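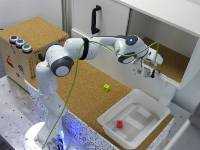 Home | Notebook | Parts shelf | Calibration | Log in

June, bench notebook, entry by Rania Filali
Gripper comparison, Stistard slim fingers vs. the Kouris wide jaw

Started at 8:40 with coffee and a plan. By 9:15 I had the coffee.

The Stistard fingers went on first. Gonzalo wanted the Kouris jaw first on the grounds that it was already out of its bag, but I had the screwdriver. Four screws, one of which is now somewhere in the building. I took a spare from the Mornmont kit and wrote it on the whiteboard so Nabila can be disappointed in me at her own pace.

Ran the close command at 42 percent of max force, same as last month. At that setting the fingers come together politely and stop. At 95 they come together like they have an opinion. Staying at 42 until somebody gives me a reason in writing.

Cable note: the green one is still routed the lazy way, in a long loop down the arm. It has survived every rotation of the wrist so far, so I have stopped looking at it, which Doaa says is how the last one died. She wants clips. Clips are on order.

First block of trials was single cubes from the cork. The approach comes down fine. My complaint is with the tips: the left and right don't seem to agree on where the middle is. I re-zeroed twice. The second zero was worse than the first, so I put the first one back and labeled it "final," which should guarantee at least two more.

The letter cubes are better test objects than the plain ones. With a plain cube I can't tell whether it rolled in the grasp or I blinked. With a letter on it there is no arguing, although Gonzalo tried.
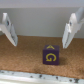
Wrist cam, letter cube between the open fingers. It sits nearer the right one.

Went through the wrist cam settings after that. Exposure is fine on the cork and too hot on anything white, and we own a great deal of white. Dropped the gain, lost the finger edges, put the gain back. The Suvent controller has an auto mode that hunts up and down for as long as you care to watch it. I watched it through most of a sandwich. Manual it is.

Also the focus is soft up close. Melina thinks the lens ring has crept again. I put a paint mark across it this time, so if it moves we'll know, and if it doesn't we can blame the lens.

Kouris jaw, 1:30 on. Heavier, needs the 110 mm adapter, and the adapter needs its own payload entry or the arm sags and then faults. I forgot the payload entry. The arm remembered. Once that was in, it was steady and dull, and I mean that kindly. It's also too wide for the tray: it fouls the sloping walls before it gets to anything near a corner. The slim fingers have room to spare there.

Back to the slim set at 3:00 to check the letter cube again with the pads wiped down. Alcohol, lint-free cloth, the good one, which I have hidden.

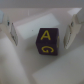
Do the pads have to be replaced every time they get marked up?
Only when the grip starts to slip at the normal force setting. Wipe them first and rerun a few picks; marks alone don't matter much.

The vendor sheet says 3,000 cycles on a set of pads. I have no idea where we are in that, because the counter resets whenever the controller loses power, and Gonzalo turns it off at the wall. Starting a paper tally, taped inside the cabinet door. Please use it.

Left on the bench for tomorrow: payload entry for the Kouris saved as its own profile, slim fingers on the arm, spare screws in the cup. Doaa has the arm until lunch. Don't touch the zero called "final."

3 comments | 2 shares

Recent entries
Suvent controller: firmware notes, again
Wrist cam lens ring, part two
Where the hex keys go (Nabila)
Mornmont kit inventory
Cable clips, options and prices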